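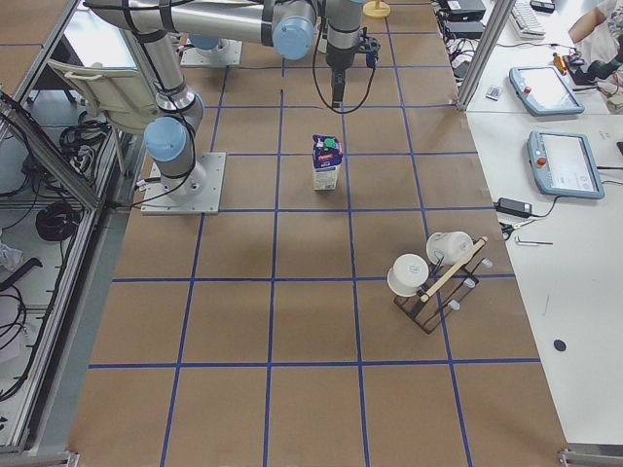 SOLLOTBERG, 2019-02-15

Preparing a Shared Robot Table for Object Handling Work

Shares 50 | Comments 3

This guide sets out the steps required of all staff and students who prepare objects on the robot worktables at the Plasstead laboratory. It replaces the notes issued in December.

Step 1. Check the surface. The kraft paper must lie flat and be taped at every edge. Lines of blue tape divide it into squares. Replace any strip that has lifted, and keep new strips parallel to the old ones, so that positions recorded earlier remain valid.

Step 2. Stop the arms before reaching in. Place each arm in hold from its own teach pendant. Where two pendants lie on the same desk, read the screen and confirm which arm it controls. Both pendants stay on the desk, screens up, with the red stop buttons clear of cables, paper and tools.

Step 3. Place the objects. Upright items such as a milk carton are set inside one square and do not touch the tape. Larger items, including the dish rack, may cross a line; note which squares they cover. Cups may be placed on the rack at different angles, provided that the position of each one is written on the run sheet.

Step 4. Set the speed. The first run of any new layout is limited to 50 mm per second. The limit may be raised only after one full pass without contact. The gripper is to begin open and above the height of the tallest object.

Step 5. Clear the desk. Scissors, Allen keys and other hand tools may be kept on the side desk during setup. They may not be laid on the paper. Power adapters and loose cables are to be moved back from the edge nearest the arms.

Step 6. Announce and start. The operator says "arms live" and waits for a reply from each person at the desk. Hands and sleeves stay outside the aluminum enclosure until the run has ended and both arms are again in hold.

Run sheets are filed under form 844 and kept for two years. Contact between an arm and the table is reported the same day to Leonor Barreto. Requests for a different grid size should be sent in writing to Ludger Ostermann, extension 3446.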